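Towel folding

Towel folding is the reduction of a flat woven cloth to a smaller, layered shape for storage, transport or display. It is done by hand in homes, hotels and laundries, and by machine in large laundry plants. The term covers bath, hand and kitchen towels; the same methods are used for washcloths and small blankets.

Work surface

Folding requires a flat surface longer than the towel's long side when the towel is opened fully. Tables, beds, countertops and workbenches are all used. A bench with drawers underneath allows folded pieces to be put away without carrying them across the room. Smooth wood and laminate let the cloth slide when it is straightened, while an upholstered surface holds the loops of terry fabric and makes the edges harder to align.

Small items are often kept along the back of the surface, leaving the front and middle open. A towel laid down loosely usually has at least one edge turned under and one corner out of line. Both are corrected before the first fold.

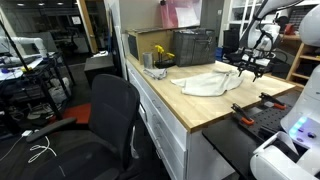 Preparation

The towel is held by two adjacent corners and lowered so that the far edge touches the surface first. The near edge follows. Wrinkles are pushed outward from the center with the flat of the hand. Heavy terry is commonly shaken once before it is laid down, which raises the loops flattened in the dryer.

A towel that is still damp should not be folded. Moisture held between layers dries slowly and produces a sour odor.

Common folds

Half fold. The short edges are brought together, and the step is repeated until the piece fits the shelf. It is the fastest method and leaves the loose edges visible on one side.

Third fold. The long edges are turned in over the center so that the towel forms a strip of three layers. The strip is then folded in half or in thirds across its length. The hems are hidden, and the visible end is a single rounded edge. Hotels generally prefer this fold for shelves and racks.

Roll. The towel is folded in half lengthwise and rolled from one short end. Rolled towels stand upright in a basket or fabric bin and can be taken out singly.

Faltitz fold. A variant of the third fold in which the last layer is tucked into the pocket formed by the first. It was described by Arnel Saludo in a handbook for laundry staff and is used mainly for towels that are to be carried in bags.

Size and weight

Folded size depends on the dimensions of the towel, the number of layers and the density of the cloth. A hand towel 750 mm long, third-folded and then halved twice, gives a piece less than 200 mm long. Saludo's handbook sets a limit of 6 heavy bath towels to a stack and 25 for thin kitchen towels, above which the lower pieces begin to shift.

Storage

Stacks are placed with the rounded edge facing out. Newly washed towels go to the bottom of the stack so that all pieces receive equal wear. Fabric bins with handles are suited to rolled towels and small cloths, and drawers to kitchen towels folded flat.

See also: Terry cloth; Linen closet; Ironing; Napkin folding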